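About us

Hello, and thanks for clicking through to the page that everybody says should be short. I've tried, I promise.

Laltiteo is a small bedding repair and alteration workshop in Gakwood. I started it on my kitchen table with my gran's sewing machine and a stack of duvet covers that friends were about to throw out over a broken popper or a split seam. The machine is still going (it sounds like a tractor) and it still gets the heavy jobs, mainly curtains and anything quilted.

We moved out of the kitchen a while back and into the old Pekell shoe shop on the hill, the one with the green door. There are 5 of us now, and between us we've mended over 827 pieces of bedding, which I only know because I write every job in a big red book by the till. Fitted sheets are the most common by a mile. The elastic gives up long before the cotton does, and putting new elastic in takes me less time than drinking a cup of tea!

What we do

Mostly mending: seams, zips, poppers, buttons, piping that has come away at the corners. We also cut things down. If you've swapped a double bed for a single, or a child has moved out of a cot, bring in what you've got and we'll have a chat about what it could turn into. I once made three pillowcases and a peg bag out of one king-size sheet and was unbearable about it for a week.

We don't do dry cleaning, and we don't refill feather pillows. I did try one winter and was finding feathers in my coat until spring. Kuzmenko, the laundry two doors down from us, will take both, and they're lovely people to deal with.

Printed covers are my favourite thing to work on, especially the ones where the pattern wanders about and you have to think about where each bit will land. Give me trees and flowers over plain white any day. Plain white shows every stitch, and then I lie awake thinking about it.

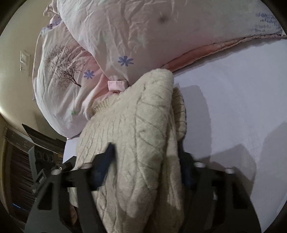 How it works

Pop in with your bedding, washed please, and we'll look it over on the big table while you wait. You'll get a price there and then, and I'll tell you if I don't think it's worth the money. Some cotton has gone so thin that new stitching just tears it, and I'd sooner say so than take your cash.

Most jobs are ready in 5 working days. December is always slower because half of Gakwood remembers at the same moment that there are guests coming, so if you need the spare room sorted for Christmas, come and see me early.

You can post things to us too. Put a note in with your phone number and a line about what's wrong, and stick a safety pin by the damage if it's small. I've spent whole afternoons hunting for holes.

Find us

Laltiteo, 122 Pekell Hill, Gakwood. The bell doesn't work, so knock loudly or wave through the window. There's parking round the back, next to the bins, and the step is a bit high, so give us a shout if you'd like a hand carrying anything in.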